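Frequently asked questions: the Petovham indigo and block printing weekend

Do I need any experience?

None. Two of our best students last year arrived unable to tell warp from weft, and one of them still can't. If you can stir a pot and hold a potato stamp the right way up, you're qualified.

Who teaches it?

Azadeh Nazari runs the indigo vats and Manouchehr Shahbazi teaches block carving. Azadeh is patient. Manouchehr is also patient, but he'd like you to stop using his good gouge to open paint cans.

What will I be doing all day?

Saturday-style chaos in the morning, meaning soaking, folding, tying and losing your rubber bands. You'll dip cotton until lunch. The afternoon goes to carving a small block, and the second day to printing with it. People who planned a repeat pattern of herons tend to go home with a repeat pattern of leaves, and they're very nice leaves.

Is lunch included?

Yes, both days. Soup, bread, something with cheese, and a cake if Bronisława Chmielewska is in the mood. Tell us about allergies when you book, please. Telling us with the spoon halfway to your mouth makes everyone nervous.
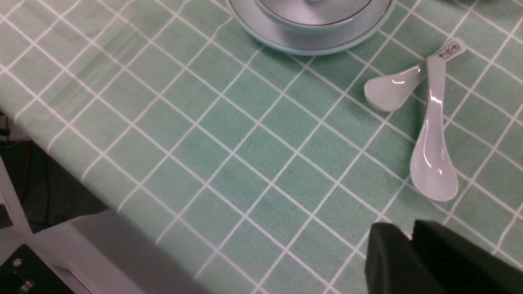

Can I bring my own fabric?

You can, as long as it's cotton, linen, silk or wool and has been washed hot with plain soap. Polyester will sit in the vat for an hour and come out exactly the color it went in, and you'll blame Azadeh. Old sheets are great. Somebody else's old sheets, ask first.

Will my hands turn blue?

We supply gloves. Your hands will turn blue anyway, somewhere near the wrist. It wears off the skin in a few days and off the fingernails when it feels like it. If you have a wedding or a job interview coming up, pick the May session or a different hobby.

Does the vat smell?

It does. Opinions range from "wet hay" to words we can't put on a website. The windows open.

What should I wear?

Clothes you don't love and shoes you love even less. Aprons are provided and they cover the front of you only.

Can I bring my kids?

Ages twelve and up with a paying adult. Younger ones are welcome at the open studio, where the paint is washable and so is the floor.

How do I look after what I make?

Rinse until the water runs clear, which takes longer than you'd think, then wash by itself in cool water the first few times. Dry it out of direct sun. Printed pieces want a hot iron on the back before the first wash. We get a steady trickle of emails about pink towels that are now lavender, and we're sorry, but that one's on you.

Can I use a printed cloth on the dinner table?

Sure. The textile ink we use holds up to normal washing once it's been ironed. Red wine is still red wine. Smaller patterns hide crumbs better than big ones, and a plain grid is a good first project if herons feel ambitious.

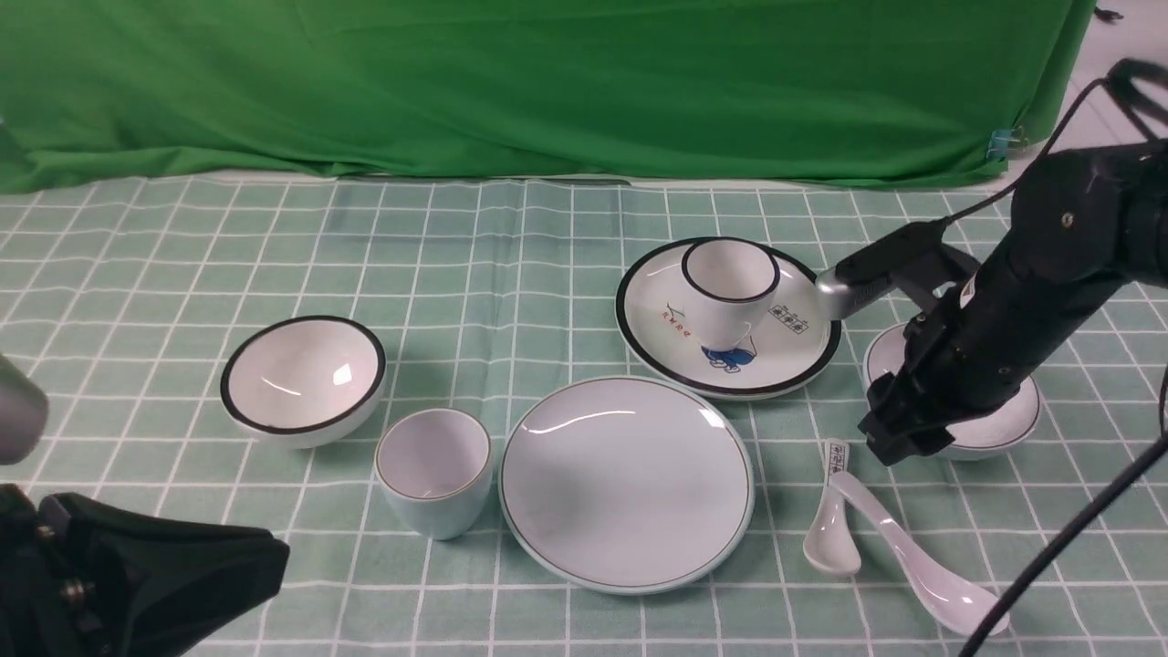

White dishes on a printed grid tablecloth.

What happens if I cancel?

Full refund up to 2 weeks ahead. After that we'll move you to another date if there's a place, or you can send a friend instead. Kamran Bahrami handles bookings and is very reasonable before noon.

Is there parking?

Behind the building, off the lane. The spot by the green door belongs to the bakery, and they have opinions about it.

Do you sell supplies?

A few things: carving blanks, ink, undyed cotton scarves and indigo kits. Cash or card. We don't ship, mostly on account of the time we tried.

My question isn't here.

Use the contact form at the bottom of the page, or catch one of us at the studio. We answer most messages within 2 days, vats permitting.

Page last updated 24 Mar 2019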